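Inga: o jogo de gestão de taberna que me roubou o fim de semana da Páscoa

segunda-feira, 18 de abril de 2022

Quem passa por aqui sabe que ando há meses a falar do acesso antecipado de Inga, e que em janeiro até escrevi que estava verde demais para recomendar. Pois bem, saiu a versão completa, instalei-a na quinta à noite "só para ver o menu" e quando olhei para o relógio tinha servido sopa a metade da aldeia de Berkville. Estou rendida!

Para quem chega agora: somos herdeiros de uma estalagem meio arruinada e temos de a pôr a funcionar. De dia tratamos da horta, das compras e das obras, à noite abrimos as portas e é um corre-corre entre a cozinha e as mesas. Parece simples, e na primeira hora é mesmo. Depois começam a chegar os viajantes de Stendale, cada um com as suas manias (há um que só come se a lareira estiver acesa), e percebemos que a ordem em que se preparam os pratos conta imenso.

O que mudou mais desde o acesso antecipado foi a cozinha. Antes era um menu com barras a encher, agora pegamos nas coisas uma a uma, pousamos onde nos apetece e a física trata do resto. Deixei cair tantas garrafas na primeira noite que acabei a servir água a toda a gente. Mas que gozo, quando se apanha o jeito!

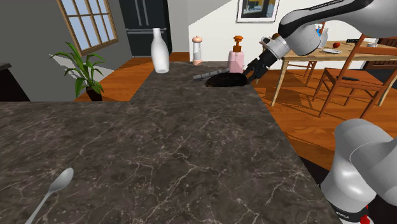 Bancada em mármore escuro, com a colher à frente e a garrafa branca lá ao fundo.

A decoração também cresceu muito. Existem 218 receitas e, por cada 30 que se aprendem, abre-se um novo conjunto de materiais para a casa. Gastei as minhas primeiras 2,367 moedas (era para o telhado, enfim) em pedra para a cozinha e não me arrependo nada, mesmo tendo chovido em cima dos hóspedes durante uma semana inteira do jogo.

A banda sonora merece um parágrafo só para ela. É da Defne Değirmenci, que eu não conhecia, e tem uns temas de alaúde para as manhãs que já me apanhei a trautear no autocarro. À noite a música vai ganhando instrumentos conforme a sala enche, e quando o último cliente sai fica só uma flauta. Deixei o jogo ligado enquanto fazia o jantar, só para ouvir.

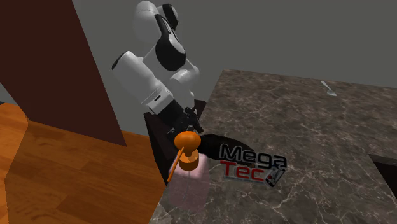 Cozinha: o braço branco e preto por cima do móvel castanho-escuro.

Nem tudo está perfeito. O modo cooperativo, para 2 jogadores, perde a ligação com alguma frequência, e quem entra como convidado não pode mexer na horta, uma limitação bem chata quando se joga com alguém que adora a parte das cenouras (a minha irmã, coitada). O inventário continua a precisar de um botão para arrumar tudo de uma vez. E a tradução portuguesa tem umas frases estranhas nos diálogos do ferreiro, embora o pessoal da Pledow já tenha escrito no fórum que está a preparar uma correção.

Corre bem no meu portátil, que já tem uns anos, com as sombras no médio. Só notei quebras nas noites de feira, com a sala cheia. Os tempos de carregamento melhoraram muito e as gravações da versão antiga continuam a funcionar, mas aconselho a começar de novo, porque o primeiro capítulo foi quase todo reescrito.

Se gostam de jogos de gestão com calma de dia e caos à noite, experimentem. A demo vai até à primeira feira e o progresso passa para o jogo completo.

Nota: 9/10

Para a semana volto com um guia das sopas, que já me pediram nos comentários. Se alguém tiver descoberto onde se arranja o açafrão antes do inverno, por favor diga!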